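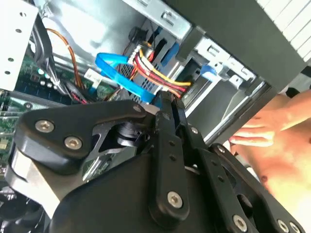

Issue 15

About us

Koppel is a small workshop in Harkdale. We work with robots that help to open, check and take apart used desktop computers, and we write down the rules for doing this work well. Our second room is in Rirnomdale, where the training is given.

We began with repair of office machines, all by hand. The robot came later, and with it came many questions which our old repair manual could not answer. How near may a hand be to the gripper? Who may touch a cable first? We looked for one text that covered such small work on a bench and did not find one that suited us, so we started to write our own. It is called the Utov Rules, after the first project where we used them. The present text is from Jul 3, 2021.

How we work

The person and the robot share one case, therefore the rules begin with the person. At the bench there is one operator who has the right to stop everything, and the stop button is within reach of the free hand. When a hand must go into the case, the operator says it aloud and the arm is set to its slow speed. The power lead is out of the wall before the side cover comes off, and it stays out until the cover is back.

Data and power cables are never pulled by the wire. We hold the plug. If the plug does not come with light force, the robot lets go and the person looks at it. Drives are treated as if they still hold somebody's private files, also when the customer has told us they are blank.

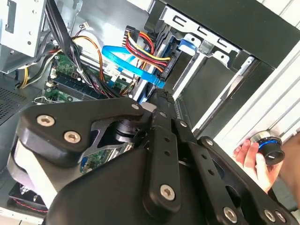
Gripper and hand at an open tower, with the drive cage and its cables.

Every stop is written in the bench book, also the ones which seem foolish afterwards. In March we read the whole book together and change the rules where they did not fit the work. The last reading gave us 2 new rules and took away 5 old ones, mostly about screws.

What we ask of each other

New colleagues work 15 days beside an experienced operator before they run the arm alone. We have now put 2,000 computers through the benches under these rules. Workshops which want to use the Utov Rules may have them free of charge. We only ask that you tell us what you changed, and why.

Visitors are welcome in Harkdale by appointment. Closed shoes, please, and long hair tied back.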